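Wicker baskets, white tables and the stuff that collects on both

I bought my big wicker basket at the Angelovski housewares shop in Fovudbridge one July, mostly because it was marked down, and I have moved it to every room in the house since then. It held bread for a while. Then it held mail, which was a mistake (you lose things in a deep basket, and I lost a water bill). These days it lives on the white table where everybody dumps small stuff, and I finally have a system I like well enough to write down.

First, clean it before you give it a job. Wicker hangs on to dust like you wouldn't believe! Empty it, turn it upside down over the tub or out on the porch, and give the bottom a few good smacks. Then go over the weave with the soft brush on your vacuum, and after that with a dry paintbrush, the cheap two-inch kind, down in the gaps and under the braid around the rim. Damp cloth last, well wrung out. Let it dry all the way, out of direct sun if you can.
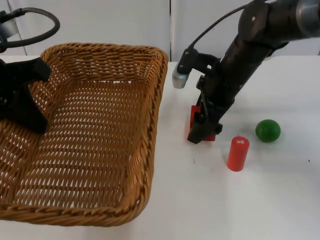

If the strands feel dry or start to squeak when you pick the basket up, wipe them down with a cloth that's barely damp and leave it in the bathroom while somebody showers. I do mine every couple of months in winter, when the heat is on. I tried furniture oil once and everything I put in there came out with a shine on it, so skip that.

Lining or no lining? I go without for bigger things and put in an old pillowcase for anything small enough to work its way into the weave. Beads, coins and pencil leads will all find a gap. A pillowcase goes in the wash, and you can't say that for the cardboard liner I cut the first time.

Now the table. White tops are lovely for about an hour. What works for me is clearing one half completely and shoving everything over to the other side, wiping, then switching. I used to pick up each thing and wipe under it, and I'd quit before I was done every single time. 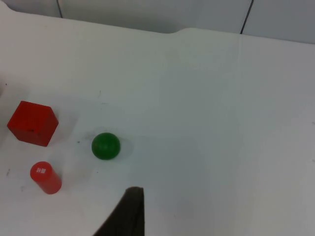

Gray smudges usually come off with a little baking soda on a wet sponge, rubbed in circles and rinsed twice. Try it in a corner first, because some finishes scratch. I've also used the Litora spray that comes in the 30-ounce refill, and it's fine, but the baking soda is already in my cupboard. Crayon wants a dab of plain dish soap and some patience. Don't forget the edge! Run the cloth along it with your thumb behind and look at what comes off.

As for what goes back in the basket, I'm strict for the first day and then I give up a little. Toys and blocks, yes. Anything with a cord gets its own box. Papers never, see water bill. When it's full to the rim I tip it out on the table and start over, and I usually find a pen I'd been missing.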